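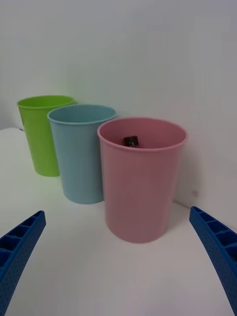
Ticket 912: Dining room shade stops short of the sill, drifts out of line with the others
Status: Closed, monitoring
Product: Skuduno motorized roller shade, blackout fabric, matte white cassette
Site: Murnorport, ground floor dining room and kitchen
Category: Motor limits / alignment

Initial report

Customer has seven shades on one group channel, four in the dining room and the rest in the kitchen. All were installed in October. The hem bars were leveled to each other at handover and signed off. Customer now reports that the left dining room shade stops above the sill when the group is sent down. The gap was small at first and has grown. The other shades stop where they should.

Customer has tried:
Pressing Down a second time. No movement.
Replacing the remote battery. No change.
Running the shade alone on its own channel. Same stopping point.

Customer asks whether the fabric has shrunk.

First response

Fabric shrinkage is unlikely. The blackout cloth is coated polyester and is stable at room temperature, and a shrinking panel would also change its height at the top of travel. Please run the shade fully up and tell us whether the hem bar still parks level with the bottom of the cassette. Please also send the width of the shade from the label inside the left end cap.

Customer reply

Shade is 55 inches wide. At the top, the hem bar goes slightly higher than it used to and touches the cassette lip. There is a faint click when it gets there. The other shades in the room park below the lip with no click.

Second response

So the whole travel range has moved upward by the same amount at both ends. The fabric length is fine. Two causes fit:

1. The stored limits in the motor have shifted, normally from an accidental entry into program mode.
2. The fabric is slipping on the tube, or the tube is slipping on the drive wheel, so that the motor counts turns the fabric does not make.

To separate them, put a pencil mark on a strip of masking tape on the side casing at the point where the hem bar stops. Run the shade up and down several times without touching the remote's program button. If the hem bar returns to the mark each time, the cause is the limits. If it creeps, the cause is slip. Until this is done, do not reset the limits. A reset will hide a slip for a few weeks and the ticket will come back.
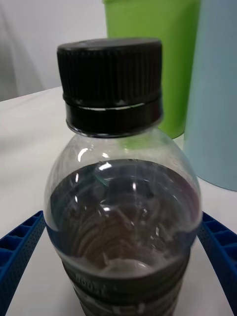 Log entry by Suwannarat Interiors, install desk
January 25, 2019

Customer completed the tape test. The hem bar crept upward on nearly every cycle. Limits ruled out, site visit made the same morning.

Findings on site:

Cassette cover removed. Bracket screws tight, bracket level, no movement in the header board.
Idler end seated and turning freely.
Motor crown turning with the tube adapter as it should.
Drive wheel at the motor head: retaining screw missing from the tube. The screw was found lying in the bottom of the cassette. The tube was being held on the drive wheel by friction alone.

The direction of drift needs a note. A heavy panel with a slipping drive wheel normally drifts down. On this shade the hem bar was catching the cassette lip at the top — that is the click the customer heard — and the motor kept running inside the tube for a fraction of a turn after the fabric had stopped. The motor's count then ran ahead of the tube, and on the next trip down the fabric stopped that much higher. Each cycle made the contact firmer and the slip larger.

The hem bar was catching in the first place on account of the upper limit, which had been set tight to the lip for a flush look. The Skuduno sheet calls for a visible gap at the top. Our installer set it by eye.

Work done:

Retaining screw refitted with a locking washer.
Fabric checked for square on the tube. One corner had started to telescope and was rewound.
Upper limit lowered to clear the lip. Lower limit reset to touch the sill with no slack in the cloth.
The other three dining room shades lowered at the top to match, so that the row reads as one line.
Kitchen shades inspected. Screws present, upper limits acceptable, left as they were.

Cosmetic issue, same visit

Customer pointed out a shiny streak on the matte cassette lip where the hem bar had been rubbing. It is burnishing, with no finish removed. A damp microfiber cloth made no difference. Do not use a melamine sponge or any cream cleaner on this finish — both raise the sheen over a wider area and the result is more visible in side light than the original mark. A replacement lip has been ordered through Clerley. It clips on from the front and the shade does not need to come down.

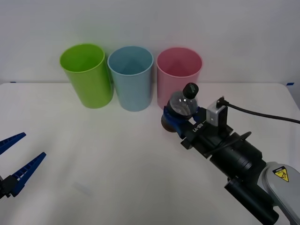 Green, blue and pink cups with a clear bottle, white tabletop.

Customer follow-up

Shades are running level. New lip arrived and is fitted, but it looks a little whiter than the cassettes on either side. Is this a different color?

Final response

Same color code. The older cassettes have had a few months of kitchen air and dust on them. Wipe them with water and a drop of dish soap, dry at once, and compare again in daylight with the ceiling fixture off. If there is still a visible difference, reply to this ticket and we will order lips for the full dining room row from one batch.

Customer reports a close match after cleaning. No further parts ordered.

Notes for install desk: add the retaining screw to the handover check for all Skuduno tubes. Keep this ticket on the watch list until the next service call at Murnorport.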